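Two Hands, One Pump

Grip force figures on a data sheet are measured on a steel block. The block is clean, square and bolted down, and the number is repeatable. A hand pump is none of those things, and for the past year the bench at Zilia has used one to decide which fingers go on its two-arm cell.

The task is simple to write down. One arm holds the barrel, the other manages the far end of the pump, and a ball with a needle in it waits on a small stand. The barrel is smooth and round. The hose is light but stiff enough to pull on whatever it is attached to. Any slip at the jaw becomes rotation, and rotation winds the hose.

Radomir Golob, who runs the trials, started with a matched pair of flat-faced metal jaws. In October he refitted one arm at a time and logged 3,319 grasp attempts across all finger sets.

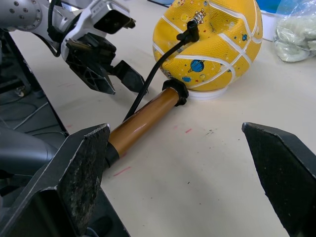

Flat jaws contact a cylinder along a line. With the barrel square to the face, the line is long and the grip is stiff. At a few degrees off, contact shrinks to a point near the edge and the part pivots. Raising the force delays the pivot but does not remove it, and on thin plastic it marks the part first. Golob's working limit on the barrel is well under what the jaws can deliver.

Lattice fingers behave differently. The cut-out structure bends around the part, so alignment matters less. The cost is position. Once the finger has flexed, the controller knows the motor angle but has only a loose idea where the part is. For picking up a sponge this is acceptable. For seating one end of a pump while the other arm pushes back, it is not.

"People ask which finger won," Golob says. "I ask them which arm they mean."

The controller comparison took longer than the hardware. The Stulier unit runs each arm as its own position loop and leaves coordination to the planner. The Milošević unit closes a force loop across both arms. With a rigid object held at both ends, the first arrangement lets small position errors turn into load on the part. In 225 paired runs, the Stulier controller tripped its force limit most often in the moment after the second gripper closed. Softening both arms cleared the trips and made the stroke vague. Softening only the holding arm was the better compromise. 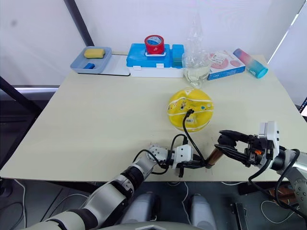
6 min read

Camera placement was the last variable. A wrist camera has a close view of the contact area, but the jaws occupy much of the image and the far end of a long part may be hidden. A head view covers both arms and the row of props at the back of the table, at the price of detail near the fingertips. Golob trained the same policy on wrist views alone, head view alone, and both. The combined set was slowest to train and the only one he kept.

Calibration between the views is checked every Monday with a printed target from Dedby. Drift over 2 mm at the fingertip means a full recalibration. Cable routing turned out to be a common source, as a tight loop at the wrist can load the camera bracket near the end of joint travel.

The next round swaps the flat jaws for a shallow V profile, which should give two lines of contact on the barrel in place of one. The ball, stand and pump stay the same.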